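Microfiber towel

A microfiber towel is a cleaning or drying cloth made from very fine synthetic fibers, most often a blend of polyester and polyamide. It is used in homes, garages, kitchens and workshops for dusting, wiping, polishing and drying. The most common household form is a small square with a bound edge, sold singly or in packs of mixed colors. Small squares are usually called cloths and larger pieces towels, but the two words are used loosely and many sellers treat them as the same thing.

Material and weave

The fibers in a microfiber towel are thinner than a human hair by a wide margin. In split microfiber, each strand is divided during manufacture into wedge-shaped segments, leaving small gaps that pick up dust and hold liquid. Unsplit microfiber feels smoother and absorbs less, and is found more often in clothing and upholstery.

Weight is given in grams per square meter. Thin cloths for glass and eyeglass lenses are at the low end of the range. A general-purpose towel is often close to 300, and plush drying towels are heavier. The surface may be looped like terry, cut to a short pile, woven in a waffle pattern, or knitted flat. Looped cloths are suited to scrubbing and general wiping, while flat and waffle cloths leave fewer streaks on glass.

Edges

Loose fibers at the edge of a cut cloth fray in the wash, so most towels are finished in some way. The usual methods are an overlocked stitch, a folded hem, and a separate binding tape sewn around all four sides. Binding is often black or another dark color, whatever the color of the cloth. It wears well, but can be stiffer than the pile and may leave fine marks on soft paint. Towels for car finishes are therefore often sold with a satin binding or with no binding at all, the edges being cut by ultrasound or heat.

Color and marking

Packs in several colors allow a cloth to be kept for one job. Pink, yellow, green and blue are common. There is no single rule for which color goes where, and workplaces write their own. The housekeeping guide used at the Plandstead guest houses, written by Solange Beaulieu, gives pink to washbasins, yellow to kitchen counters and green to floors and outdoor furniture - blue is left for windows.

Some towels carry a printed logo or a care label near one corner. Small prints fade with washing and are hard to read on a deep pile. Stains show more on some colors than others, and a mottled cloth is generally moved down to rougher work before it is thrown out.
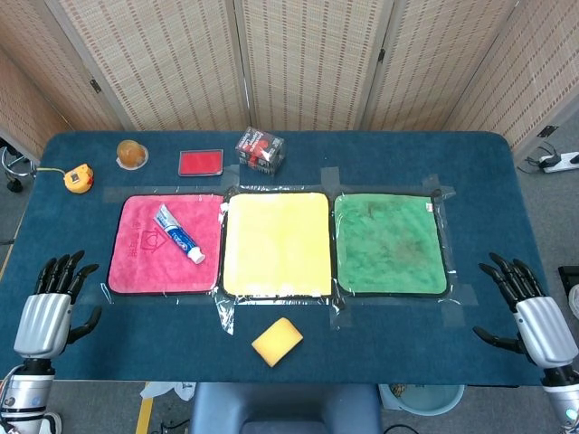 Washing and care

Microfiber towels are machine washed in warm water with a small amount of liquid detergent. Fabric softener coats the fibers and reduces absorbency, and bleach weakens them. Cotton items shed lint that clings to the pile, so the two are normally washed apart. Tumble drying is done on low, and some 30 to 45 minutes is enough for a small load. High heat can melt or harden the fiber ends, after which the cloth pushes water around and may scratch.

A cloth that has stopped absorbing can sometimes be restored by soaking it in warm water and rinsing it several times. Jolene Sheehan's laundry manual for the Kowalchuk cleaning cooperative recommends 2 full rinses after any soak. New cloths in dark colors may bleed dye and are washed separately the first time.

Use with other cleaning items

The towel is often paired with a cellulose or foam sponge. The sponge carries soap and loosens dirt, and the towel takes up what is left. Plain white toothpaste is a traditional mild abrasive for scuffs on hard surfaces, applied with a damp cloth and wiped off with a clean one. It is not suitable for coated lenses, soft plastics or high-gloss paint.

Disposal

Polyester and polyamide do not break down readily, and worn towels release small fibers when washed. Washing bags that catch part of this lint are available. Old towels are commonly cut down for use on bicycle chains, tools and paint spills, then put in household trash.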